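Free up space when your mail app says the mailbox is full

By Anselmo Pacheco in Email. Updated in September.

Quick one this. Mailbox full, nothing coming in, no time to read 2505 old newsletters one by one. I'm using Plollent on the desktop but the menus are much the same in other mail apps.

Before you start

Back up anything you can't lose. File, then Export, pick a folder that isn't on the mail server. Takes a few mins. Go and do something else.

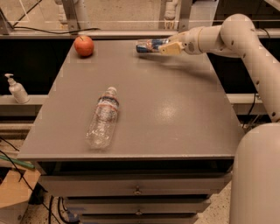 Sort by size first, not by date. Click the Size column twice so the biggest is on top. Attachments are what fill a mailbox, and photos are the worst for it. A snap of an apple and a water bottle on a grey table, straight off a phone at full size, can take up more room than a year of plain text messages. Save the ones you want to disk, then right click, Remove Attachment. The message itself stays put.

Step 1: Clear out by sender

Type the sender in the search box. Select all, delete. My Womwood order updates came to 134 messages, gone in one go. Check the list before you hit delete tho, search also picks up names in the body text.

Step 2: Stop it filling up again

Settings, Rules, New Rule. Set "older than 2 months" and point it at the newsletters folder only. Do not point it at the inbox. Save, then Run Now to test it. 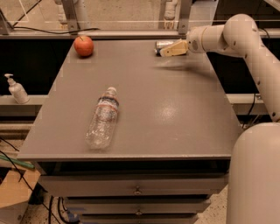
Step 3: Empty the bin and compact

Deleted mail still counts untill the bin is emptied. Right click Bin, Empty. Then File, Compact Folders. Mine sat there a while with no progress bar, leave it alone.

Still showing full? Sign out and back in, the counter is slow to update.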